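1/ A few of you asked how the teaching side of my job works, so I've made myself a big pot of tea and I'm going to have a go at explaining it. It may take me a while. Get comfortable!

2/ I work at Lotska, on the kitchen tasks. There are two ways we show an arm what to do. One is by hand: you take hold of the arm itself and walk it through the movement, a bit like guiding a child's hand round the letters when they're learning to write. The other is by remote control, where you sit at a pair of handles and the arm copies you.

3/ I started out by hand and I still have a soft spot for it. You can feel the weight of everything. The trouble is that your own elbow ends up in front of the cameras half the time, and the arm is stiffer than you'd like by the end of a long afternoon. (So is the person.)

4/ These days it's mostly the handles. Ours are made by Harju, and they're lovely and light, but they give you no sense of touch at all. You squeeze, the fingers close, and you have to judge by eye how hard you're holding a thing. It took me 2 weeks to stop crushing soft fruit. Woo-jin Seok, who taught me, was very patient and ate a great deal of bruised pear.

5/ What he told me on my first morning was to slow down before the contact and never during it. If you dither while the fingers are closing, the arm learns to dither too. It picks up all your habits, good and bad, and I had a little wobble of the wrist before every single grasp that I had no idea about until I watched the arm do it back to me. Mortifying.

6/ The job at the moment is fruit and dishes. Pick the fruit up, carry it over, set it down, go back to the start. Each go is meant to take under 30 seconds, and I've got 1384 of them saved for this task. I know that sounds like a lot of the same thing, but you move the dishes about between goes, and start from a different spot, and it stays more interesting than you'd think.

7/ Whole bananas are easy, bless them. Half-peeled ones are another matter, with the skin flopping about and the soft part in the way of wherever you wanted to put your fingers. I go in low, near the base, and try to keep the wrist steady on the way across. Edmund Wilczyńska goes in from the side and swears by it. We've kept both in, and I'm curious which one the arm will lean towards.

8/ I also save more of the clumsy goes than I used to. If I come in crooked and then put it right, the putting right is worth having, so long as I do it cleanly. A proper muddle still gets binned.

9/ Anyway, my tea's gone cold and I've got the handles booked again from two o'clock. Banana work, as seen from the wrist:
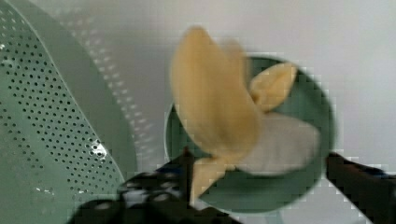 Marit Lusell: Loved this thread, thank you! We teach ours by hand and I'd never thought about the arm learning the dithering as well. Do you and Edmund label your goes separately, or does it all go in together?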